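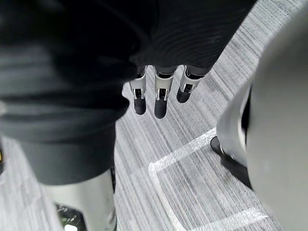
## Looking after a ground-source heat pump at home

Most of the equipment is buried, so the jobs left to the homeowner are small ones.

- **Read the loop pressure once a month.** Write it on a card taped inside the closet door. A slow drop over several months is worth a call to the installer.
- **Change the air filter every 50 days in winter.** Ours is a Dralten and the arrow on the rim points toward the blower.
- **Leave the thermostat alone at night.** A big setback can bring on the electric backup heat in the morning. Two degrees is plenty.
- **Keep the closet clear.** Leave 15 inches in front of the access panel.
- **Mark the loop field before you dig.** Marama Kingi put in fence posts last March and used the installer's sketch to stay clear of the header trench. Keep a copy with the house papers.
- **Don't top up the loop with plain water.** The antifreeze mix has to be tested first. A service visit from Wodano cost us around $547, including the test.
- **Listen to the pumps.** Gurgling usually means air in the line. Flushing it out takes a proper flush cart, so leave that job to the installer.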